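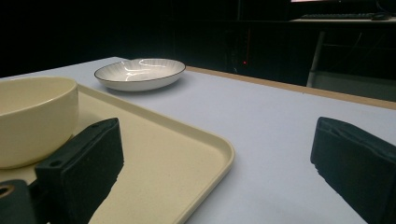
Gelberg, or The Grip That Wouldn't

Our hand-held gripper at Skarninik is named Gelberg, and in September Gelberg developed opinions. The fault log ran to 1,101 lines. Konrad Śliwiński read the first 50 and went for coffee.

The job is tableware: bowl, tray, dish, repeat. The fault was a closing signal that arrived late, so the fingers shut on wherever the bowl used to be. We lost 18 pieces of crockery, all of them from Konrad's kitchen.

Ksawery Śliwiński traced it to a chafed cable and a timeout somebody had set to 300 milliseconds and never written down. He denies being the somebody.

New rule: no fingers near the jaws until the cable check is signed. Konrad now buys his bowls secondhand.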